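About us

Hello and welcome to Trallby!

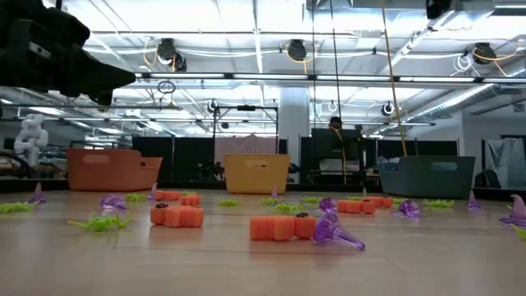
I'm Aurelia, and I started Trallby at my own kitchen table because I love a good sort-out (I know, I know). We make up boxes of little seasonal bits and pieces for nurseries and childminders to hire, and the children get to tip them out, play, and then sort the whole lot back into the bins. Pumpkins in one, witch hats in another, spiders in the last. They adore it, and the spiders always seem to cause the most squealing!

We've got 162 boxes on our shelves in Lendow now, and Halloween is still the one everybody wants. By the first week of November they're all coming home again, so Rosalie Hubmann and I put the radio on and check every single hat and pumpkin before it's packed away. Rosalie does the spring boxes too, and she's very particular about her chicks.

If you'd like to hire a box, or just come and have a rummage, do drop us a line. We're in most mornings and the kettle's usually on.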